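Guides > Stuvmont kitchen > Counter set-up > Fruit bowls

Section 9. Setting out the fruit bowls

Do this before the breakfast tray goes out. Takes almost 13 minutes if the bowls are clean, longer if not.

1. Wipe the counter, back edge too. Grout lines in the tile hold crumbs — run the cloth along the bottom row.
2. Line the bowl with one sheet of paper. Dont trim the corners, let them hang over the rim.
3. Bananas go in on the paper, side by side, all pointing the same way. 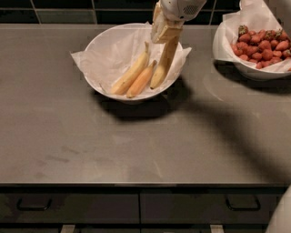 4. Check for bruises as you go. Soft ones to the baking tub, not back in the crate.
5. Bowl too near the front edge? Push it back. Sleeves catch it.

Note: Mwajuma Biwott keeps the spare paper, shelf 3 in the Flileck cupboard. Ask her before opening a new pack.

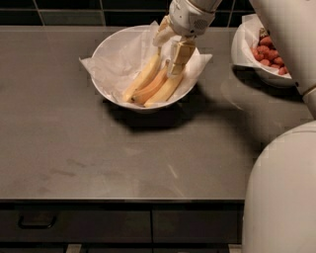
9.1 CAUTIONS

Lift fruit by the stem end, never by the tip. Skins split. No bananas in a bowl that still smells of cleaner — rinse it again. Keep the bowl off the stove side, heat browns them by noon.

6. Second bowl, for berries. Rinse, drain, tip in gently.
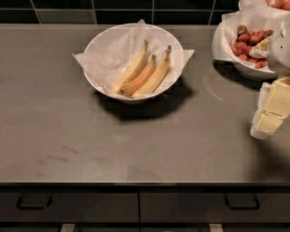 Berries and bananas stay in seperate bowls. Berry juice marks the skins and the whole lot looks old by lunch. Strawberries get a white bowl too, set off to the right of the bananas, and that's plenty for one counter. Refill when half gone. Problems, ring Mutua Nzioka on ext. 398.

Previous | Next | Contents | Print

Related sections
Bread baskets
Mwakalinga tea station
Prernine cold shelf, August changes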